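# Shared study room: what stays on the white shelving unit and what goes

**Zurcombe House Residents' Board › Common Rooms › Room 4**

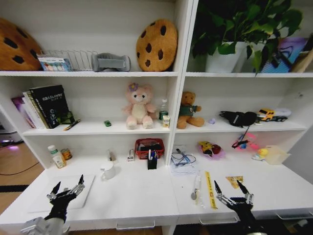
**Nimal Sikder** (Common Rooms Coordinator) wrote on 31 May 2019:

Residents are asked to read this thread before the study room is rearranged for the summer term. The white shelving unit over the desk has become a general holding place. It was put in for reference books, files and a small number of shared items. It now carries cushions, plush toys, a gift bag, a cap and a water bottle, and two residents have written to me that they could not find space for a binder.

The proposal is as follows.

1. The top shelf is kept for the file rack, the potted plant and nothing else.
2. The left side of the middle shelf is kept for books.
3. The right side of the middle shelf is open to personal items, with a name label on each.
4. Anything without a label at the end of the notice period goes to the Dakis cabinet in the hallway, where it may be claimed at any time.

The desktop is not covered by this proposal and will be discussed separately. Comments are welcome from all residents on the second and third floors. Please keep to the subject of the shelves.

---

**hallway_b** wrote:

Thank you for setting this out. I support items 1 and 2. I would ask that item 3 be made narrower. "Personal items" is a very wide term, and the last time we used it (the November notice, for those who were here) the shelf was full again before the notice came down.

I would suggest a limit of one item per resident.

---

**m.torvald** wrote:

I must register an objection to item 1. The two cookie cushions on the top shelf are in regular use. The desk chairs in that room have hard backs, and anyone who studies there for a full evening will know why the cushions were brought in. If they are moved to the Dakis cabinet they will be behind a door that sticks, and residents will simply stop using them.

They are also round and quite large. The top shelf is one of the few places where they can stand up without falling onto the desk.

---

**Nimal Sikder** wrote:

The point about the cushions is noted. May I ask whether they belong to a particular resident or are considered common property? The answer affects how they are to be labeled.

---

**m.torvald** wrote:

They are common property in practice. I bought the first and have no objection to its being used by anyone. I cannot speak for the second, which is the more golden of the two and appeared later.

---

**quietfloor3** wrote:

The second cushion is mine. I am content for it to be shared. I would prefer that it not be placed on the floor.

On the wider question, I do not agree that the shelves are a problem. The books are upright at the end of their shelf, the files have a rack, and a person who wants a pen or a book can reach one from the chair. The room is pleasant to work in for the very reason that it does not look like an office. I have used the study room at the Debnath building, where the shelves are kept bare by rule, and I did not go back.

---

**hallway_b** wrote:

With respect to the previous poster, whether a room is pleasant is a matter of taste. Whether a binder fits on a shelf is not. There are two soft bears on the middle shelf, one pink and one brown, and between them they take up the space of a set of course books.

I have nothing against the bears. I am asking that they be counted as what they are, namely items placed by individual residents on a shared unit.

---

**ninepin** wrote:

The brown bear in the green shirt was left by the previous Room 4 monitor as a gift to the floor. I believe this was recorded in the handover notes. It should not need a label and it should not be sent to a cabinet.

The pink bear I know nothing about.

---

**Nimal Sikder** wrote:

I have checked the handover notes. They list "one bear, to remain." I take this to be the brown one, given the explanation above, and it will be entered on the inventory as common property. The pink bear with the flower is therefore unclaimed for the present. Its owner is invited to reply here or to leave a note at the desk.

For the sake of good order, I am also seeking the owners of the following:

- the blue and purple gift bag on the top shelf
- the black cap
- the toy truck with the yellow cab
- the tiny green toy car
- the clear water bottle with the green label
- the small white and yellow carton in front of the bottle

Food and drink are covered by the kitchen rules and should not be stored in a study room overnight. If the carton contains neither, its owner may disregard this remark.

---

**lark_and_co** wrote:

The truck and the little car are my son's. He is with me in the building on some afternoons and plays at the end of the desk while I finish my work. I was not aware that they were in anybody's way. I can take them upstairs, though I would be grateful for a place to keep them in the room — a small box with a lid would do, and I am willing to supply it.

---

**hallway_b** wrote:

A box with a lid would be entirely acceptable to me. It could go under the desk.

---

**m.torvald** wrote:

I would support a box on the shelf, not under the desk. There is a heating pipe at floor level on that side and I have already lost one bag to it.

---

**Nimal Sikder** wrote:

A box is agreed in principle. Its position will be settled when we see its size. There are two Zenent storage boxes in the supply closet, and lark_and_co is welcome to either of them before buying one.

---

**greenthumb_511** wrote:

May I raise the matter of the plant. I water it and have done so for 3 terms. It is healthy and its leaves now hang over the top of the unit. Under item 1 as written it shares the top shelf with the file rack, and I have no quarrel with that. I would ask that the rack be kept well to the left, where it stands at present. Papers stored directly beneath the leaves will get dripped on, and I would rather not be held responsible for them.

I would further ask residents not to water it themselves. It receives 100 ml at each watering, and more than that ends up on the desk.

---

**quietfloor3** wrote:

I support this fully. I would add that if the rack stays on the left and the plant stays on the right, there is ample room between them for two cushions, which brings us back to m.torvald's objection.

---

**hallway_b** wrote:

I can accept the cushions on the top shelf if the gift bag is removed. The bag has been beside the plant for long enough that I doubt anyone is waiting for it.

---

**ninepin** wrote:

The gift bag is for a farewell that has been postponed. I would ask that it not be opened or moved until the person concerned has received it. I am not able to say more in a public thread.

---

**hallway_b** wrote:

Then it should carry a label with a date. My view is unchanged that a shared shelf is not the right place for it, and I would like that recorded.

---

**Nimal Sikder** wrote:

It is recorded. Ninepin, please send me a private message with the expected date, and I will attach a label that gives nothing away.

A revised proposal follows. It replaces the first.

1. **Top shelf.** File rack at the left, plant on the right. The two cookie cushions may remain and are to be returned there after use. The gift bag may remain, with a dated label, until it is collected.
2. **Middle shelf, left.** Books first. The pen may stay with them for general use. The water bottle and the carton are to be removed by their owner.
3. **Middle shelf, right.** Labeled personal items, one per resident. The brown bear is exempt as common property. The cap will go to the Dakis cabinet if it is not claimed.
4. **Toys.** One lidded box, as discussed.

The gray fabric piece on the top shelf has not been mentioned by anyone. If it is a wrist rest, it would be of more use on the desktop. If it is a pillow, it may be treated in the same way as the cushions. Its owner is asked to tell us which.

---

**m.torvald** wrote:

I support the revised proposal.

---

**quietfloor3** wrote:

Supported, with regret as to the one-item limit, which I consider too strict for a shelf of that width.

---

**hallway_b** wrote:

Supported. I would have preferred the limit to apply to both sides.

---

**rm12_east** wrote:

I apologize for not replying sooner. The cap is mine, and so is the small lavender item next to the bear. I understand that this is one more than the limit permits. I will take the cap home and leave the other, with a label.

The pink bear belongs to my roommate, who does not use this board. She asks whether it may stay where it is, on the left side, in front of the shelf back and out of the way of the books.

---

**Nimal Sikder** wrote:

The left side is reserved for books under item 2, so the bear would need to move to the right side and take your roommate's one place there. Please ask her whether that is acceptable. I have a blank label set aside for her at the desk and will leave it there until I have her answer.

The bottle and the carton are still unclaimed.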